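How to Plan an Away-Game Trip for a Group

By Naveen Singhal

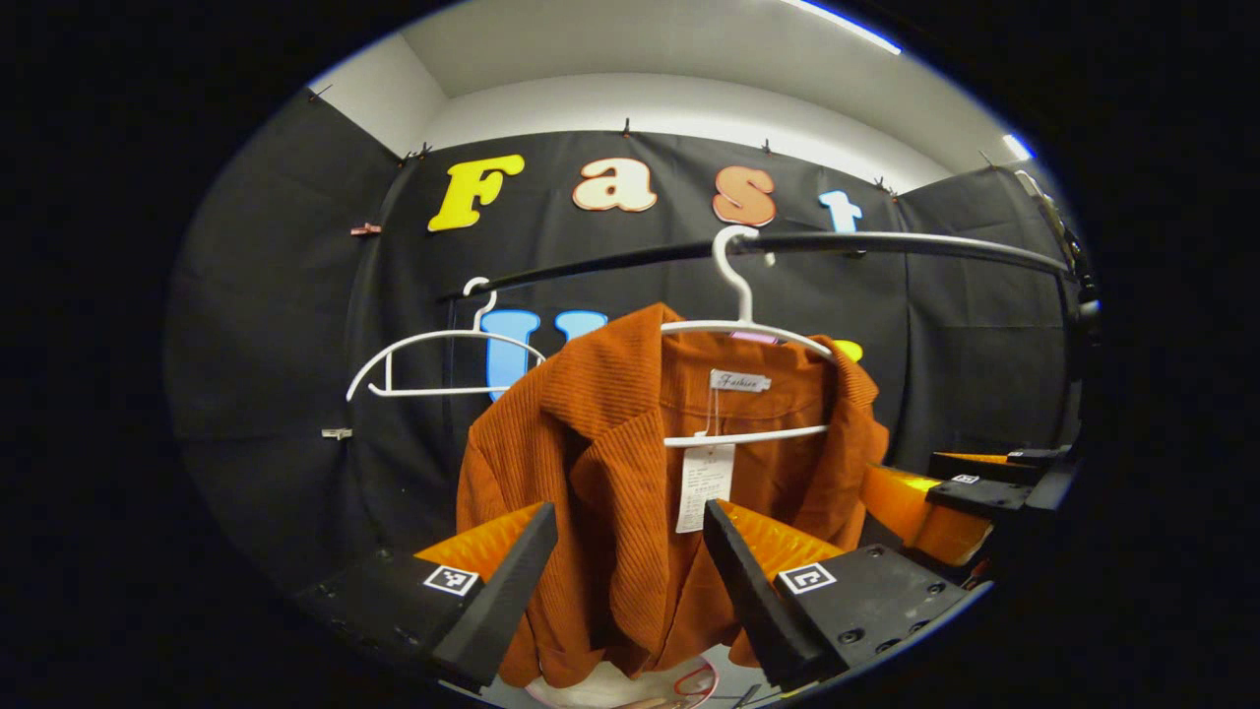

An orange corduroy jacket on a white hanger, with the word "Fast" on the black backdrop.

I have organized football trips out of Saltdale for nine seasons. The steps below cover a one-night trip to a regular-season road game for a group of 10 to 40 people. International games follow the same order, but start four months earlier and check passports before you do anything else.

Step 1: Wait for the schedule, then pick two games

The full schedule comes out in the spring. Don't book anything on the strength of a leaked date. When the real one is posted, pick a first choice and a backup. Look for:

A stadium within a day's drive or a direct flight
An early afternoon kickoff
A date that isn't next to a holiday
A game that can't be moved to a different day late in the season

The last point matters most from December on. Late-season games can be shifted between Saturday and Sunday on short notice, and a group room block doesn't shift with them. If your only choice is a late game, pay the higher refundable rate.

Step 2: Get a head count in writing

Send one message with both dates, a price range and a deadline. Ask for a yes or a no. Treat "probably" as a no until there is a deposit behind it.

Collect the deposit before you buy a single ticket. I ask for $71 a person, nonrefundable unless someone else takes the spot. That figure covers the hotel's first-night hold and the bus deposit on our usual trip. Work out your own number by adding those two and dividing by the lowest head count you would still travel with.

Keep one list with these columns: full name as it appears on ID, phone number, email address for the ticket transfer, deposit paid, balance paid, roommate, seating needs. You will use every column.

Step 3: Buy the tickets

There are three ways to do it.

Group sales. Call or email the visiting stadium's ticket office and ask for the minimum group size. Seats will be together or in adjoining rows, usually in the upper deck. Ask whether the whole order has to be paid at once and when the tickets are released.

Season-ticket holders. If someone in your group knows a holder at the other stadium, you may get good seats in pairs. You won't get 20 in a row.

Resale. Prices often drop in the last few days, but large blocks get harder to find. I would use resale for one or two late additions and not for the main group.

Ask for aisle seats and accessible seating when you place the order. It is much harder to swap them later.

Nearly all tickets are now on phones. Transfer them to each person a week ahead, and have everyone accept the transfer before the bus leaves. Stadium cell service is poor near kickoff. Ask people to save the ticket to their phone's wallet at home.

Step 4: Book the rooms

Ask for a room block, and ask for the cutoff date, which is the day the hotel puts unsold rooms back on sale. Put the cutoff on your calendar with a reminder a week before.

Stay outside the stadium district. On our last trip the rooms next to the stadium were $205 more per night than the ones in Kusberg, a 30-minute ride away. The money saved paid for the bus to wait for us after the game.

Confirm these with the hotel by email:

Number of rooms and bed types
Bus parking, and whether there is a charge
Breakfast hours on game day
Late checkout, if you are going home straight after the game

Step 5: Arrange transportation

For fewer than 12 people, cars or a rental van are cheaper. For more than 20, charter a bus. In between, get quotes for both.

When you ask for a charter quote, give the company the stadium name and the kickoff time. Drivers have a legal limit on hours, and a long game followed by a long drive may need a second driver. We book with Rawat, and they work this out for us if we send the whole itinerary at the start.

Buy the bus parking pass yourself if the charter company doesn't include it. Most stadiums sell these in advance only, and the bus lot is often separate from the car lots.

Step 6: Set the budget

Add up tickets, rooms, bus, parking pass, driver's tip and driver's room. Divide by the number of people who have paid a deposit. Add five percent for things you missed. Return what is left over.

Our bus for last October's game came to $1,459 with parking and tip. Fasil Mekonnen keeps our accounts and posts the totals to the group in Cerirow after every trip, so people can see where the money went.

Food is separate. Some people tailgate and some don't, and splitting a grocery bill across a whole bus causes arguments.

Step 7: Send the information sheet

Send it five days before departure. Keep it to one page:

Departure time and pickup spot
Hotel name, address and phone number
Kickoff time and gate number
The stadium's bag policy
Where the bus will be after the game and when it leaves
Your cell number and one other person's

Check the bag policy on the stadium's own site each season. Clear bags are the rule at most stadiums now, and size limits on small purses vary. Anything that can't go in stays on the bus.

Step 8: Game day

Load the bus 15 minutes before you plan to leave. Aim to reach the lot three hours before kickoff if your group tailgates, or 90 minutes before if it doesn't.

Before anyone walks off, tell them the lot name and row and have them take a picture of the sign. Buses look alike in the dark.

Set the return time as a number of minutes after the final whistle. We use 45. Do a head count by name from the list, going row by row, and don't let the driver pull out until the list is complete.

If you are wearing visiting colors, expect some teasing. Seat people who don't care for it in the middle of your block and put the louder ones on the ends.

Step 9: After the trip

Pay the remaining bills within the week, refund the overage, and write down what each thing cost. Save the names of the hotel contact and the group sales rep. Next year's trip starts with that page.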